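**Unit 4 — Consent by proxy and the withdrawal of treatment**

Reading for this session: Purba, chapters 2 and 3; the Hatau case file (handout B). Revised Aug 17, 2022.

### 4.1 Terms

A *proxy* decides for a patient who lacks capacity. Capacity is specific to a decision and to a time. A patient may be able to refuse a blood draw in the morning and unable to weigh a transplant the same evening.

Two standards are in common use:

- **Substituted judgment.** The proxy reports what the patient would have chosen.
- **Best interests.** The proxy chooses what serves the patient, judged from outside.

The first needs evidence of past wishes. For newborns and for adults who never had capacity there is no such evidence, and only the second applies.

### 4.2 Withholding and withdrawing

Most writers hold that there is no moral difference between not starting a treatment and stopping it. Damgaard disputes this. In his view starting a ventilator creates a commitment, and stopping it breaks one. Note that his argument depends on the promise, so it fails where the treatment was begun as a time-limited trial.

Clinicians report that withdrawal feels worse. Whether a feeling of this kind counts as evidence is a separate question (see Unit 6).

### 4.3 The Hatau case

A man of 70 with a severe stroke. No written directive. His daughter reports that he "would hate this"; his brother reports that he never gave up on anything. Both statements are sincere and neither refers to a treatment.

Points to settle before arguing the case:

1. Which standard applies, and on what evidence?
2. Does the law rank the two relatives?
3. What is the prognosis, and who has stated it?
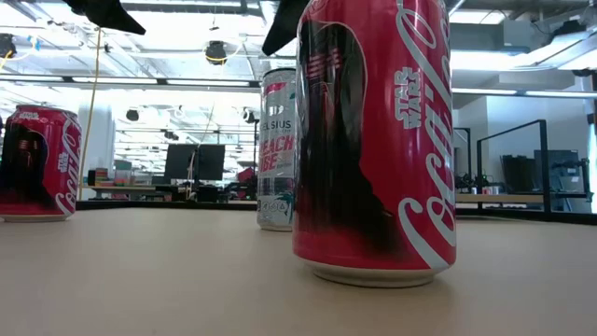
Rusnák treats conflict between relatives as a reason to move to best interests at once. Sokol objects that weak evidence of a wish is still evidence — it should be weighed, then supplemented. The course follows Sokol on this point, but papers may defend either side.

### 4.4 Written work

One paper, 700 words, on question 1 or 2. Cite by page. Do not restate the facts of the case. Papers go to D. Nowakowski before the March session.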